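Redesby food bank moves to timed pickup in December

The Redesby food bank will switch from open-door hours to timed pickup in December. The pantry serves 367 households and gave out 2,000 parcels last year. Slots will run 12 minutes each, with 2 households per slot.

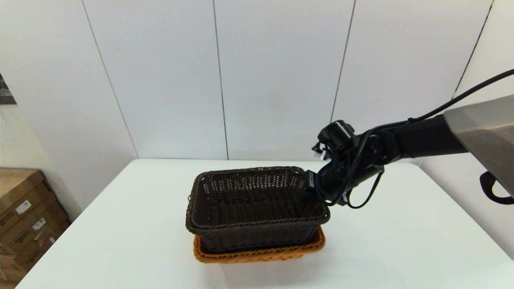

Booking will be by phone or at the Bristar Street desk. Households without a booking can still collect after 4 p.m., subject to stock. Delivery to homes outside the bus route is unchanged.

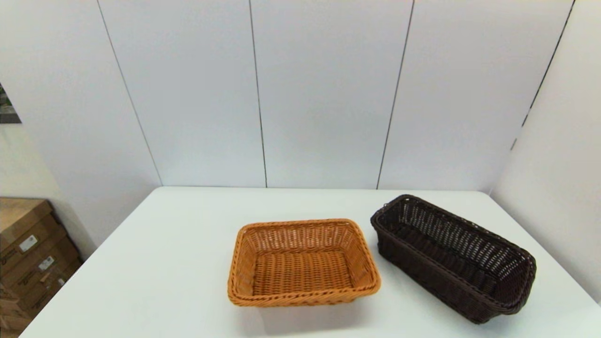

Dry goods will continue to come from Kotton, the regional wholesaler. Bread and fruit are supplied by Pal, a grocery co-op, and must be given out the same day.

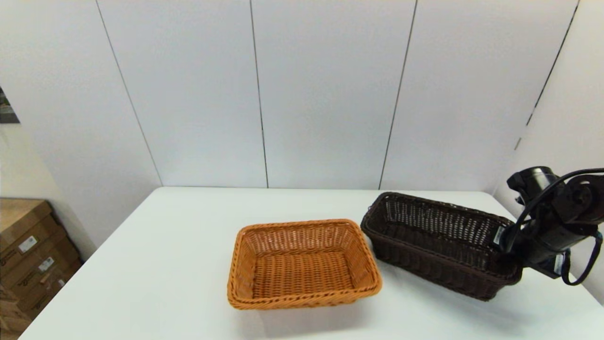 Parcels will no longer be packed in advance. Bread and fruit will be set out for households to choose from, in open wicker baskets of the orange and dark brown kind – canned and chilled items stay behind the counter. Diet and allergy requests should be made when booking.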